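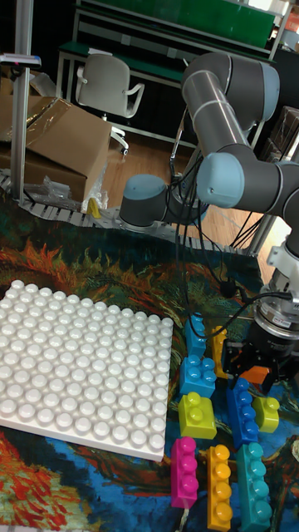
Fig. 1. Small orange brick above the other toy blocks, painted-pattern rug on the tabletop.

Masonry basics, week 4 -- bonds and mortar
Babatunde Abubakar, 18 Dec 2018

Carrying on from the footings handout. Bring that one too, we go back to the table on the last page.

Terms first. Stretcher = long face showing. Header = short end showing. Course = one horizontal row. Perpend = the vertical joint (half of you wrote "perpand" in September, please fix).

Running bond: all stretchers, each course shifted half a brick. Fine for veneer, fine for a single wythe. Don't stack perpends.

English bond: one course headers, next course stretchers. Strong, slow, eats brick. The Clidedley boundary wall is this -- 3,540 bricks on the order sheet, 170 sent back chipped.

Flemish: header, stretcher, header, stretcher in the same course. Needs a queen closer next to the corner header. Everyone forgets the closer.

Mortar. Type N for most work above grade, Type S below grade or where theres side load. Mix dry first, then water a bit at a time. Stiffening up? Retemper once, maybe twice. Older than 2 1/2 hours, dump it.

Joints 3/8 inch. Tool them when a thumb leaves a print and comes away clean. Too early and you smear the face, too late and you burn the joint black.

Cold weather: cover the new work overnight, at least 24 hours. No frozen sand. No frozen brick either.

For next time: draw a corner in Flemish, 15 courses high, closers shaded. Pencil is OK. Read Adebisi ch. 3, skip the part on arches untill we get there.

Last updated 18 Dec
Contact: Wokton Building Trades, front office | Back to top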